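Bin picking is still the test that matters

Every few months someone announces that shop-floor chores are solved. The claim usually rests on a video of a machine moving one kind of part from one known place to another. That has worked for decades. Taking mixed parts out of an open bin, in whatever order they happen to lie, is a different job, and I do not think it is ready to be sold as finished.

My reasons are mostly about metal. A worn bin scatters light, and depth cameras return gaps where the surface shines. A bar flat against a wall leaves no room for a finger on that side. Two bars lying parallel and close can be read as one wide object. A new hire handles all three by tilting the wrist or nudging the part first. Most cells I have seen handle them by stopping and waiting for a person.

Storholm's sales sheet quotes 982 picks between stops. Read the conditions: one part type, fresh bin, fixed lighting. The Skarnlow trial report is more useful to a buyer. It used mixed bars and lists 296 attempts, of which 24 needed a hand in the bin. A shop that runs unattended at night cannot absorb that rate, though a day shift with an operator nearby might.

The same limits apply at home, with worse lighting and softer objects. I would not expect a machine to empty a kitchen drawer before it can empty a steel bin - the bin is the easier case.

My advice to small shops is to ask for a trial on their own parts, in their own oldest bin, with the cables routed as they will be in service.

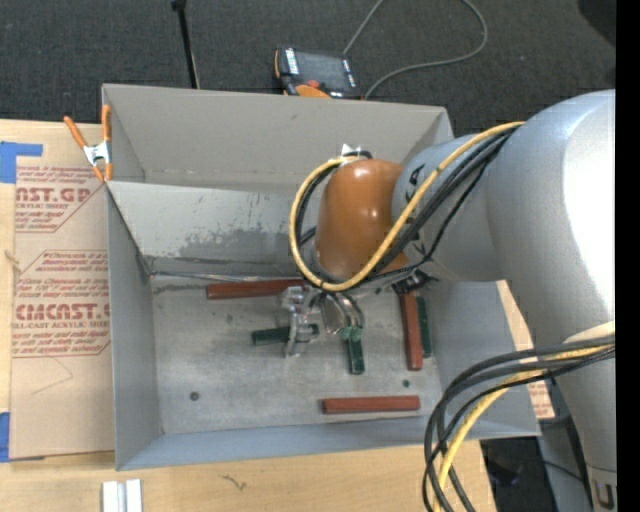
What to ask a supplier

Ask how many stops were cleared by hand, and who counted them. Ask what happens with the last few parts on the floor of the bin, where the walls limit the approach. If the answer is a fresh bin, price the extra handling before signing.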